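Brodlow Community Help > Home and Garden > Canning and Preserving

Jam keeps running down the outside of the jars when I fill them

Posted by tomance_kitchen, October 16, 2023

I made plum jam for the first time this fall and the flavor is fine, but filling the jars was a mess. I used a soup ladle straight from the pot into half-pint jars. Jam got on the rims, down the threads and all over the counter. I wiped everything with a damp paper towel before putting the lids on, but 2 of the 16 jars did not seal. I put those in the refrigerator and we are eating them now.

My neighbor says I need a canning funnel. I have a regular kitchen funnel with a thin spout and I tried it on the first jar, but the fruit plugged it up right away. Is a canning funnel really that different, and does the size matter? I have both regular and wide mouth jars. I also want to know how full the jars should be, because I was guessing. I plan to do apple butter next and would like to get it right before I start peeling.

3 replies

oldpantry
Yes, it is different. A canning funnel has a short, wide opening at the bottom that sits down inside the mouth of the jar. A regular funnel is made for oil and vinegar and things like that. Chunks of fruit will block it every time, and apple butter will too.

For size, check the outside width of the bottom part. Most of the ones sold for canning will drop into a regular mouth jar and also work on a wide mouth jar, although they sit a little looser in the wide ones. If you buy one made only for wide mouth jars it may not go into your regular jars at all. I would get the smaller one first and see if you ever want the other.

Mine is stainless and I have had it 21 years. Plastic works too as long as it is sold for hot food. Some of the thin ones go soft when boiling jam hits them. Wash it in hot soapy water before you start, set it on a clean saucer between jars, and don't lay it on the counter. 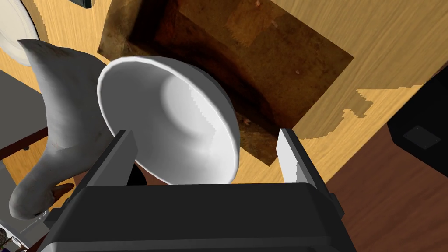
White funnel, wide rim

On how full, go by your recipe. For jams and jellies it is normally a quarter inch from the top of the jar. That gap is called headspace. If you leave too much, there can be extra air left in the jar. If you leave too little, the jam can boil up under the lid during processing and leave a sticky film on the rim, and then you get a jar that won't seal. That might be what happened to your two.

What I do:
Fill the jar through the funnel, a bit short of the line.
Lift the funnel straight up and let it drip into the pot, or onto the saucer.
Run a plastic knife or a thin spatula around the inside of the jar to let the bubbles out.
Check the headspace and top it up with a spoon.
Wipe the rim with a clean damp cloth, then wipe it again with a dry one.
Lid on, band on to fingertip tight, and into the canner.

Do one jar at a time and keep the others hot while they wait. If you fill all of them and then go back to do the lids, the first ones have cooled off and the jam on the rims has set.

For apple butter, use a tested recipe and follow the time it gives for your jar size and your altitude. It is thick and it traps air, so be more careful with the bubble step. It also spits while it cooks. Wear long sleeves.

bangera7
get a funnel with a handle. the kind without one is slippery when your hands are wet. I got mine at the hardware store for 7 dollars with the jar lifter included

clatuveo_jo
Agree with the long reply above. I would add that you should look at the ladle too. A big soup ladle holds more than you think, and if you pour a full one into a half-pint jar that already has jam in it, it comes over the top with or without a funnel. I use a small one with a lip on the side.

Also set the jars on a folded dish towel on a rimmed baking sheet. Whatever spills stays on the sheet, and the jars don't slide or touch a cold counter while they are hot.

About the two that didn't seal, check the rims for nicks by running a finger around them once they are empty and washed. A chip you can hardly see is enough to do it. If you find one, keep that jar for buttons or dry beans and don't can in it again. If the rims are smooth, the jars are fine to reuse with new flat lids. The bands can be used again unless they are rusty or bent.

tomance_kitchen
Thank you all. I checked and one of the two does have a small chip on the rim. The other one looks fine, so I probably overfilled it. I will pick up a funnel and a smaller ladle before I start the apples.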